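Keyvan Azimi
Fixed income and macro. Views are my own.
April 17, 2023

1/ A thread on duration in frontier-market local bond funds, and why the number on the fact sheet is often the wrong one to use.
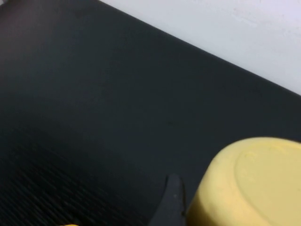 2/ Start with the definition. Modified duration tells you the percent change in price for a one-point change in yield, holding everything else fixed. In a liquid market with a full curve, that is a workable approximation.

3/ Frontier local markets rarely have a full curve. You get treasury bills, a cluster of two- to five-year paper, and then one or two long issues that trade a few times a month. Yields between those points are interpolated.

4/ The fund I track most closely is the Fatitley local debt fund. Reported duration is a little under four years. Holdings list 209 lines. Most of the interest rate risk sits in 8 of them.

5/ Those 8 lines are all long bonds, and all are marked off dealer quotes. When no dealer updates a quote, the price does not move. The reported volatility of the fund drops as a result. The risk does not.

6/ Kamran Golestani wrote this up in a note for Cindetau last June. He re-marked the stale lines using swap rates and cross-currency basis where those existed. Volatility on the re-marked series was well above the published one. I have rerun his method with later data and the gap is still there.

7/ Second problem: yield beta. A one-point move in US yields does not give you a one-point move in a local curve. In a country with capital controls and a captive pension system, it may give you almost nothing for a quarter and then a large step on the day of a devaluation.

8/ Adding up durations across countries assumes all those curves move together. They don't. A portfolio duration of four built from six unrelated curves tells you very little about your exposure to any one of them.

9/ What I use instead is a table. One row per country. Columns for local duration, share of the fund, beta to US five-year, beta to the currency, and days since last trade on the largest line. It is ugly and it takes an afternoon to update.

10/ The last column matters most. Olanrewaju Akpan suggested it to me and I resisted for a while on the grounds that trade data is patchy. It is patchy. Long gaps still line up well with the lines that later gap lower.

11/ On history: my price file goes back to 2000 for a few of the larger markets. Coverage before the mid-2000s is thin and I would not fit anything to it. I use it only to check that a stress scenario is not milder than something that has already happened.

12/ On currency: for an unhedged dollar investor, FX usually explains more of the return than rates do. Hedging through forwards often costs most of the carry. If the fund does not state its hedge ratio by country, ask for it in writing.

13/ Correction to 4/: the 209 lines include cash and forwards. Bond lines only is a smaller number. The point about concentration is unchanged. Thanks to Mahnaz Khosravi for catching it.

14/ Several replies asking whether this applies to hard-currency funds. Much less. Those price off the Treasury curve plus a spread, and spread duration is a reasonable measure there. Stale quotes are still an issue in the smaller issuers.

15/ Next thread will cover local inflation linkers and indexation lags. The table template needs cleaning up first, and I'll post it under this one when that's done.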